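Subject: Re: [playkitchen-swap] Ketchup on a plate, and other storage questions
From: Amber Prins
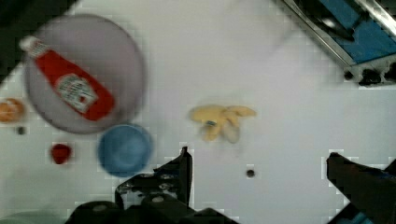
Kalevi Karppinen wrote:
> Before I box up the play food for the July swap, can we agree on
> what goes with what? Last time the ketchup traveled with the
> plates and the bananas got a bag to themselves. I'd like to sort
> by food group. Also, does the blue bowl belong to the gray plate
> or is it a stray?
> Kalevi

Kalevi, I admire the food group plan, but I have met the children. They sort by whatever fits in the plate. Ketchup is currently the main course, served whole, in the bottle.

As for the bowl, I vote stray. I have it down as the fruit bowl, though the fruit has never shown any interest in it. The bananas still have their little blue tag, and I'd leave it on. Lieven snipped one off last year and took a finger with it (the banana's).

My proposal is 2 boxes. Dishes in one, anything pretending to be edible in the other, ketchup included. I know you consider it a condiment and want a third box for condiments, but we own one condiment.

The Dristby bin is free if you want it. The lid fits if you sit on it. Arūnas has the Pinenar one and says he is returning it, as he has said since I joined this list.

Could someone bring tape? Mine has gone to the same place as the toy toaster.

Amber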